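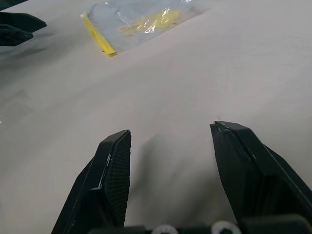

Getting grey smudges off a pale matte table

I bought a pale table because I thought pale tables looked calm. They do, in shops. At home, a matte white or greyish top keeps a diary of everyone who has leaned on it, and ordinary wiping mostly moves the entries about. What follows is the method I've settled on after ruining one cloth and very nearly one marriage.

This is for painted, laminate or melamine-type tops. If yours is oiled wood or stone, go and find another page, please, before you reach for the bicarb.

You will need

Two microfibre cloths, washed without fabric softener
A bowl of warm water
Washing-up liquid, the plain sort
Bicarbonate of soda
A dry tea towel you aren't fond of

Step 1. Clear it
All of it. The post, the candle, the bowl of things that have no other home. Cleaning round objects gives you a map of where the objects were.

Step 2. Dust first
Use a dry cloth and go from the far edge towards you. Crumbs plus water make a thin paste which dries the colour of the smudges you were trying to remove, and you will then spend an evening scrubbing your own handiwork.

Step 3. One drop
A single drop of washing-up liquid in the bowl. I know. I used to squirt it in as well. Most of the cloudy patches on my table were old soap, laid down over 22 months by me, in the belief that I was cleaning.

Wring the cloth until it stops dripping and work in straight overlapping strips. Circles look busy but leave circles.

Step 4. Rinse
Fresh water, second cloth, same strips. Then do it again. This is the step people skip – I skipped it for years – and the one that makes the difference on a matte finish.

Step 5. Stubborn marks
Mix a little bicarb with water until it's like thin yoghurt. Try it underneath or near a leg before going anywhere visible. Dab it on, leave it for 9 minutes (long enough to put the kettle on and forget why you came in), then lift it off with a damp cloth. Don't press hard. Matte tops go shiny where you rub them, and a shiny patch is there for good.

Step 6. Dry it
Tea towel, straight away. Then crouch and look across the top towards a window. From above everything looks fine, so don't look from above.

Things I have tried so that you needn't

Melamine sponge: took the mark off, and some of the table's character with it.
Spray polish: lovely for an afternoon, then every fingerprint in the house moved in.
Vinegar: did nothing I could see, and lunch tasted of chip shop.

If the top still looks faintly mottled once it's dry, try it in daylight before you start over. Some of what I'd been attacking was shadow.

Updated 2021-05-08 to correct the bicarb step, with thanks to Anastasia Kourkoulas, who followed the old version and wrote to me at some length.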